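Ticket 436 – label printer skips every other label after the update
Product: Fikska desktop label printer, with Metudau print software
Site: Cloltport stockroom
Status: solved (I think!)

Opening this one myself because I'm the one who has been fighting with the thing since this morning. The Fikska in the stockroom prints one perfect label, spits out a blank one, prints another perfect label, spits out another blank. It did this through most of a roll of 200 before I caught on and hit pause. So we have a nice long ribbon of half-used labels if anybody wants them for the cold shelf.

What changed: Metudau updated itself overnight. Also I loaded a new roll, the Căpraru brand ones, because we ran out of the usual. Yes, I know, two changes at once. I didn't plan it that way.

Update, 9:40
Turned the printer off, waited a bit, turned it back on. Same thing. Swapped the USB cable for the one off the scanner. Same thing. Put the scanner cable back before anyone noticed (sorry, whoever was trying to scan in the returns).

Update, 10:15
Went into the Metudau settings. The label height was set to 100, and it should be half of that for the small shelf labels. I was so pleased with myself! Changed it, printed a test page and got one good label and one blank. Changed it back, then changed it again in case it hadn't saved. It had saved. So the height was wrong AND something else is wrong too, or the height never mattered. Leaving it at the right number anyway.

Update, 11:30
Ran the self-test on the printer with the computer unplugged. You hold the feed button down while you switch it on, and keep holding until the light blinks twice. The first time I let go too soon and it just fed out a label and looked at me. Second try worked, and it still skipped every other label – with no computer attached. That was the most useful thing I found out all morning, and I should have done it first. It means Metudau is off the hook and I can stop reading the release notes, which go on forever. 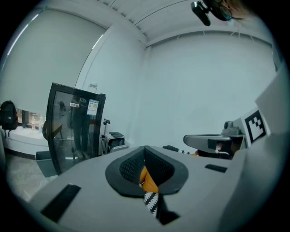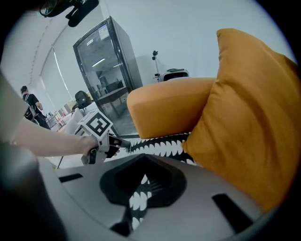

Which sensor setting should the Fikska be on for the Căpraru labels?
Gap. The Căpraru roll has a clear space between labels and no black line on the back, so the printer has to look for the gap. Set it on the printer's own menu, then run the calibration with the lid shut.

Update, 1:20
Back from lunch, and I looked at the two rolls side by side on the desk. Our old labels have a thin black line printed on the back of the liner, and the Căpraru ones don't. The printer was still set to look for the line. My guess is it can't find one, so it gives up and feeds an extra label to be safe. I can't prove that part but it fits.

To change it: Menu, Media, Sensor, Gap, then OK. Then go back up one level and choose Calibrate. It feeds a handful of labels and stops. If it stops halfway down a label, run it again. Mine needed two goes, and before the second one I cleaned the sensor with a dry cotton swab, which came out gray and fuzzy, so that probably didn't hurt either.

Update, 2:05
Printed 18 labels in a row with no blanks. Then did the rest of the freezer batch, also fine. The text sits a hair lower on the label than it used to. You can fix that with the top offset in Metudau, but I left it alone because the barcode still scans and I've had enough for one day.

Things to remember for next time:
If we go back to the old labels, the sensor has to go back to Mark and you have to calibrate again. I've written this on a piece of tape and stuck it inside the lid.
Metudau resets the label height when it updates. Check it before printing a big batch.
The half-used strip from this morning is in the tray under the counter. The blanks on it are perfectly good for writing on with a marker, so please use them up.

Still open: do we want to order more Căpraru or wait for the usual ones? They stick better on cardboard, in my opinion, but they curl a bit when the roll gets small. I don't mind either way as long as we pick one and stay on it. Leaving the ticket open until the next delivery, then I'll close it.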